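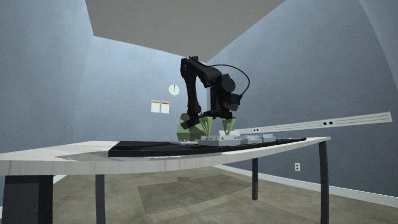

4. Evaluation of the Pullance Kit

4.1 Kit contents and setup

The Pullance kit is sold as a desktop package for small laboratories that want to develop manipulation routines before buying hardware. It includes a simulator license, a set of prepared rooms, an arm model with interchangeable grippers, and a scripting interface. We tested the version supplied in September under a standard academic license. Pullance had no part in the design of the tests and did not see the results before submission.

Installation took one of the authors (Mansilla) 46 minutes on a workstation that had no earlier version of the software. Most of that time went to downloading room files. The manual gives the steps in the right order but leaves out the license server address, which we had to request by email.

4.2 Task

We used the block-handling task that ships with the kit. The arm works over a table with a black mat, and the gripper has to close on a pale block lying close to its neighbors, lift it clear, and set it down again on the mat. Figure 3 shows the gripper over the blocks, with both fingertips close to their surfaces. The two green fingers narrow toward the tips, and this shape matters for the task: a wider finger would touch the next block before closing on the target.

Each run began from the default arm pose. We changed only the position of the blocks and the closing force. A run counted as a success if the target block was lifted and replaced without moving a neighboring block by more than 11 mm.

Figure 3. Block-handling task in the simulated room, with the arm above the mat and the fingers pointing down at the blocks.

4.3 Results

We completed 63 runs. Of these, 16 failed. Ojeda reviewed the logs of all failed runs and sorted them by cause. The most common was contact between a finger and a neighboring block during descent. The remaining failures were slips during the lift, all of them at the lowest closing force.

Changing the approach angle in the script removed most of the descent contacts in a short follow-up test, which is not included in the totals. The kit has no built-in warning for this kind of contact. The Skondar package, reviewed in Section 3, does have one, though its finger models cannot be edited.

4.4 Support and cost

We sent three questions to the support desk. Two were answered the same day. The third, on exporting contact forces, was sent on a Monday and was still open when testing ended. The export works, but the units are not labeled in the output file, and we confirmed them by dropping a block of known mass onto the table model.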